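Orkero Clindano Oval Serving Platter

Product details

The Clindano is a glazed oval platter for shared courses, sushi and mixed seafood. The interior is light grey-white with a gloss finish. The rim is raised slightly and is broad enough to lift with both hands. It is one of 4 shapes in the Vistau tableware range.
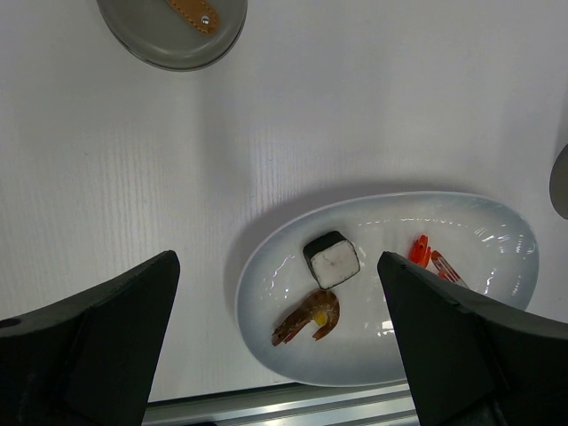 The glaze colour deepens toward the rim and will vary between production runs. Orders for matched sets should be placed at one time. Replacement pieces are supplied from current stock and may differ in tone.

Loading

Suited to small pieces served close together in the centre, such as seaweed-wrapped rice, sausage, shrimp or drumsticks. Keep sauces clear of the rim. Maximum recommended load is 2 kg, evenly distributed.

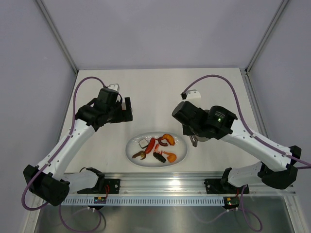 Care

Dishwasher safe to 60 °C. Oven safe to 200 °C from room temperature. Do not place under a grill or on a direct flame. Remove metal marks with a non-abrasive ceramic cleaner. Place a felt or paper liner between platters when stacking.

Ordering

Sold singly or in cartons of 4. Food and other tableware not included. Trade accounts are handled by Thygesen, which also holds replacement stock.
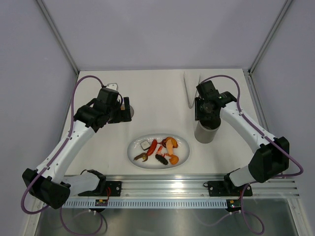

Chips and glaze faults must be reported before first use. Keep the carton and quote the batch number on the underside label. Cartons ordered in December are dispatched in January.

Page updated February 1, 2022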